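Day 4 with the Morari wrist-camera kit on our suturing bench in Toledo. Notes so far, in the order I wrote them down.

1/ The kit is a camera, a clamp, a cable and a license for the Urneck viewer. Mounting took 20 minutes per arm. The clamp manual is fine. The viewer manual is for an older version.

2/ Focus is fixed. At needle distance you get the serrations on the jaws and the separate strands of the wrist cables. The other instrument goes soft when it comes in close to the lens.
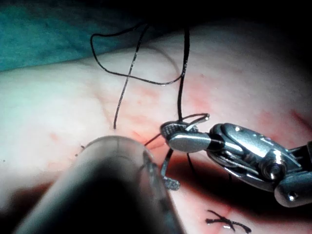
Curved needle in the right driver, loop of black suture above, one finished knot at lower right.

3/ Glare is my main complaint. Chrome under an overhead light clips to white and the exposure control has no spot mode. Black thread holds up better than I expected — you can follow it until it drops into shadow.

4/ Price is 2,000 per arm, viewer included for the first year. The Graller unit costs less but needs its own capture box.

5/ Logged 273 clips to date. Viewer crashed twice, both times on export. No lost files.

6/ Support says spot metering is due in November. I'll hold the second order until then and rerun the glare test.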